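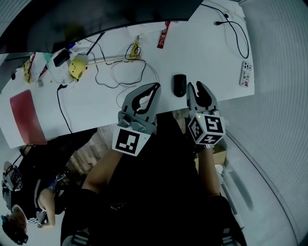
Figure 5. Start posture at an office desk. Both hand-held grippers are over the near edge, with a computer mouse between them. Each gripper carries a cube with fiducial markers.

4.2 Rules for the start of a recording

The Turuldale protocol treats the start of an episode as a separate step with its own rules. In our first round, most of the episodes we threw out were bad from the opening second, and no later care by the operator could save them.

Rule 1 covers the markers. Before the operator moves, at least one marker face on each cube must be in view of the head camera (Figure 5). Sleeves and cables must stay clear of the cubes. An operator who turns a wrist far enough to hide every face has to return to the start posture and begin again.

Rule 2 covers the target. The object to be handled is placed within reach of both grippers, and it is named in the log before the recording starts. Other items on the desk stay where their owners left them. We considered clearing the desks, as Baumgart and Durrani did in the Skernum trials, but policies trained on cleared desks did poorly in ordinary offices.

Rule 3 covers people. Anyone who may come into view must have signed the consent form -- this includes coworkers seated nearby. Papers with readable names are turned over. Phones may stay on the desk with the screen dark.

Of 2474 episodes checked by two reviewers, 684 broke at least one rule. Rule 1 was the most common problem. The reviewers disagreed most often on Rule 2, usually over whether an object counted as within reach, and we now settle this with a 200 mm limit measured from the closed fingertips. The limit was chosen by hand and may need to change for deeper desks.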